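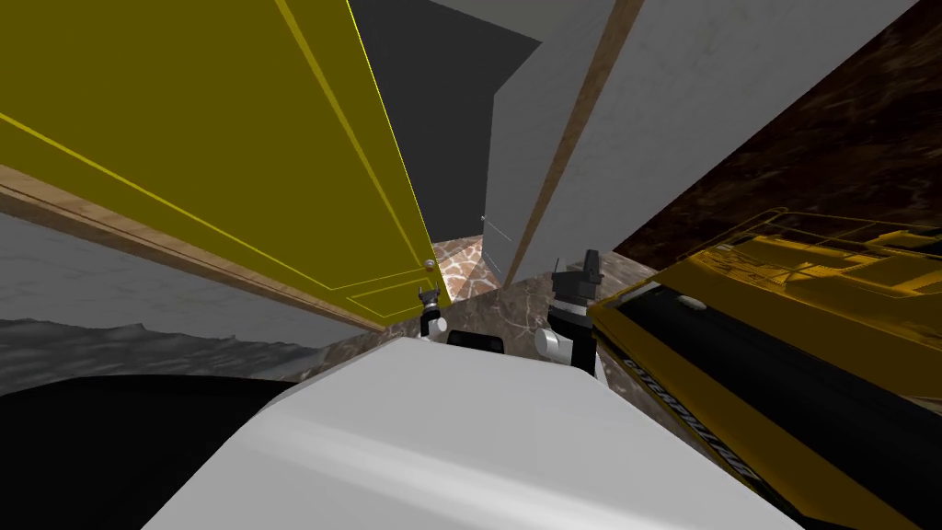
Pindbridge Doors: README

What's in this folder

Hi! This is the simulated half of our gripper comparison, put together by me (Fanni Bakos) with a lot of help from Gizella Sipos, who wrote the controller glue and most of the scripts. The question we started with was pretty simple: if you give a two-armed robot a door to deal with and some bulky thing to deal with as well, does it matter much which fingers you bolt on? We try two finger sets, Ostex and Junach, on the same simulated robot in the same set of rooms, and we save everything the robot's own camera sees while it goes.

There are 1505 episodes in here. 1285 of them are the ones I'd train or compare on, and the rest sit in a folder called "odd" (more on those further down).

The rooms

Rooms are put together by a generator, and it has no taste at all. You'll get marble next to rough rock next to a nice wooden door frame, and a big yellow Caterpillar thing sitting on the floor near a doorway. I like it! Katalin Borbély wanted to swap in a tidy apartment set and we went back and forth on it for most of May. In the end we kept the messy one, mainly for the textures. Our older runs used plain gray floors and the vision side got lazy.

Every episode has a door and one large target object. In the highlighted renders both of those are tinted yellow, and on the object you also see the inner edges through the overlay. The highlight is drawn on afterward. The plain renders live in the same episode folder, so please don't train on the yellow ones by accident (I did, once, and had a wonderful afternoon of very good numbers).

The grippers

Ostex fingers are the short ones. They're stiff, they close fast, and they're great on knobs. On wide edges they tend to slide off unless the wrist is lined up well.

Junach fingers are longer and have a bit of give. Better on ledges and big flat sides, worse on anything small and round. If you're mostly opening doors you'll probably hate them.

Both arms always carry the same set within an episode. Mixed pairs would be fun and Gizella keeps asking, but the controller assumes matching hands and I haven't had the energy to untangle it.

The controller

It's called Fülöp, and it's a fairly plain thing: you give it a goal pose for each hand, it moves the base and the arms together, and it stops when it thinks it's close enough. "Close enough" is set in the config under reach_tol. Leave that alone if you want your results to line up with ours.

Known annoyance: when one arm reaches far out and the other stays close in, Fülöp favors the near one and the far hand lags behind. You'll notice it most at doorways. Aranka Lengyel has a patch that helps, but it isn't merged, and all the episodes here were made without it.

The camera

One head camera, looking forward and down over the robot's own body, so expect a good chunk of white shell at the bottom of the view. It also tilts a lot. Door edges and trim run diagonally in plenty of episodes, and if your model was raised on level pictures it'll be unhappy for a while. We thought about straightening everything in post and decided to leave it as the robot gets it.

Getting it running

Unpack everything into one place, then run setup and point it at that folder. Check your install with the small sample first. It has 16 episodes and takes about 300 seconds on my laptop, which is old and loud. Run compare with the name of a finger set, or with "both" if you want the side-by-side tables. Plots end up in out/plots.

If compare complains about a missing pose file, you've got the old index. Grab the new one and run setup again.

The odd folder

Episodes where the physics did something silly: doors sinking into walls, objects jittering in place, a hand stuck inside a frame. I kept them in case someone wants to build a filter. Katalin Kocsis sorted them by hand and her notes are in the same folder. Some of the notes are in Hungarian, sorry, I'll get to it.

Changes

July 17, 2024: new index, fixed swapped left and right labels on the Junach episodes, added the plain renders that were missing from the sample.

Still to do: depth for the head camera, a version of the tables split by object size, and Aranka's patch as an option.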